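3.2 Where keys are put down

Households in Hakala kept a diary for 31 days in April and noted where door keys were left on coming home. Of the 900 entries we could use, most named a flat surface near the entrance. Hooks were seldom named, even in homes that had them.
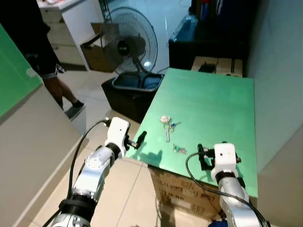 Figure 4. Two sets of keys on a green tabletop.

Rautiainen's earlier survey in Jirura found the same preference, though it asked only about the previous evening. Our diaries also recorded searches. A search was any attempt to find keys that lasted longer than a minute, by the writer's own judgement.

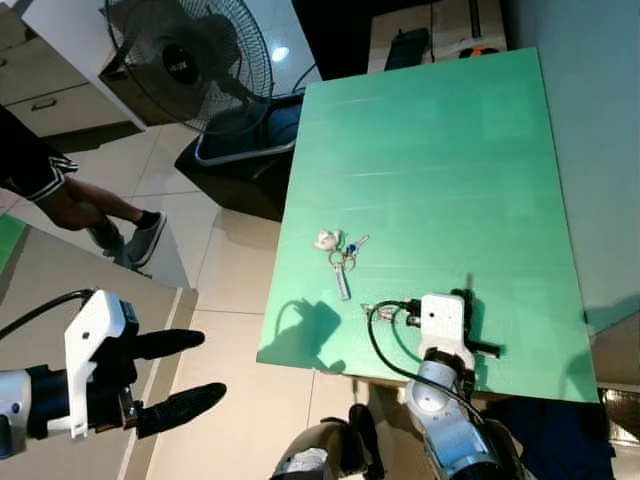
Searches were more common in homes where several people shared one surface. Nine households changed their usual place during the month, and we left these out of the comparison in Table 2. Diaries filled in late at night tended to be shorter, and some gave only the room. We coded those entries as "place unknown" and did not try to guess the surface from earlier days.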